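About Us

Hello, and thanks for having a look round. I'm Hatice Bayram and I run Karabulut Computer Refurbishing from a long brick unit in Drullcombe, behind the tyre place. Karabulut was my gran's name before she married. She'd never touched a computer in her life but she could mend a radio, a toaster or a pair of boots, and I like having her over the door.

We take in desktop machines that offices have finished with, open them up, sort out whatever needs sorting and send them out again at a price people can manage. Mostly they go to schools, small charities and families (plus a fair few to people who've just got fed up with doing everything on a phone!). I started with 20 old towers from an accountant in Grarkcombe who wanted his cupboard back. Last year we sent out 683 machines, and I still get a bit giddy saying that number out loud.

There are five of us. Rigoberto Muñoz does collections and knows every loading bay between here and Branau Road. Canan Türkmen is on the phones and does the invoices, so if you've had a friendly email from us it was her, and if you've had a slightly blunt one it was me. Henok Negussie and Rachid Salem look after the bench with me. Henok will talk to you about power supplies for as long as you let him. Rachid came for two weeks in March to help us shift a backlog and has been here ever since, thank goodness.

I get asked a lot what we do to a machine, so, the short version. Drives are wiped first, before anything else, and you get a certificate for each one. Then the side comes off and we clean out the dust, which in some offices has been building up for years and years. We look over the board, the memory and the cables, check the power supply, and see whether the processor is worth keeping or whether there's a better one on the shelf that fits the same socket. I love the big office towers for this. They were made to be serviced, with coloured latches and drive caddies and plenty of room for your hands, and you can keep one going for ages with a bit of care. Skinny little all-in-ones are another story and I grumble about them constantly.

Processors are the fiddly bit. Lever up, plate up, chip out, and keep your fingers well away from those pins! I bent a few in my first year and I've been very careful ever since.

Everything we sell comes with a 100 day guarantee, and if it goes wrong you ring us and speak to one of the five people above. Donations are welcome too. We'll collect for free within 30 miles if you've got a decent pile, and single machines can be dropped off at the front door whenever we're open. 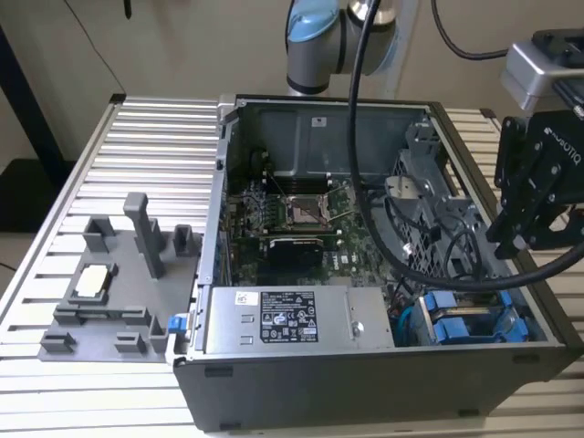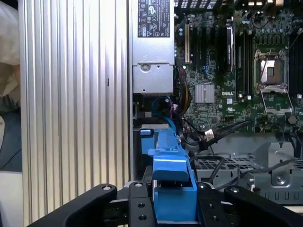
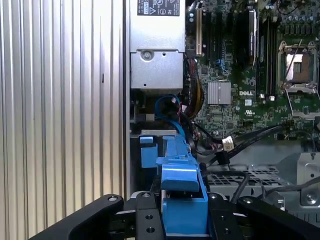 A Dell desktop with the insides on show and the processor socket empty.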